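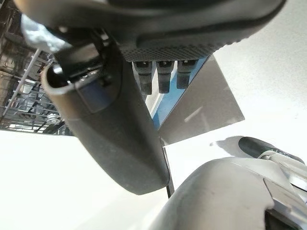

Grey panel and blue strip, with the racking behind

To: avbridge-workshop list
Date: Monday, February 3, 2025
Subject: Re: Racking and the grey panels

> Could someone tell me what is going on with the racking at the Avbridge
> end? Last I heard it was being swapped for the Loureiro bays, and we
> have 24 of those sitting on pallets in the yard. Also, are the grey
> panels staying? If they are going I would like one for the bench top
> at our place. I can collect any day before noon.

The old racking is staying until March. The Loureiro bays are 17 cm deeper than what we have and they won't go in without moving the power. We have asked for a price on that and are still waiting. Please leave the pallets wrapped for now.

I know the shelves are a mess. There is a lot of equipment on them and some of it hasn't been listed. If you have things stored there, put a tag on them with your group and a date. Anything untagged when the racks come down goes to the Jumanex store, and getting it back from there means a form and a wait.

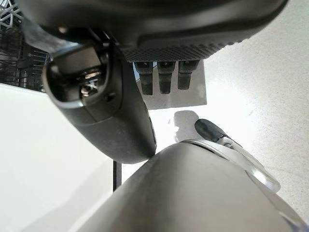

On the grey panels, I would like to keep them where they are for the moment. The spare ones are behind the goods door, and you are welcome to one of those. They came with the Flistotine order and cost us 179 each, so please put it down in the book when you take it. They mark easily, so carry it with a blanket round it. If you are cutting it down for a bench top, use the saw at your end, as ours is waiting for a blade.

The blue paint is a separate question. We have part of a tin left for touching up, and it won't stretch to the new bays. If anyone has the colour code, send it to the list and I will order more.

Mornings are fine for collecting. Ring the side bell.

Workshop desk, Avbridge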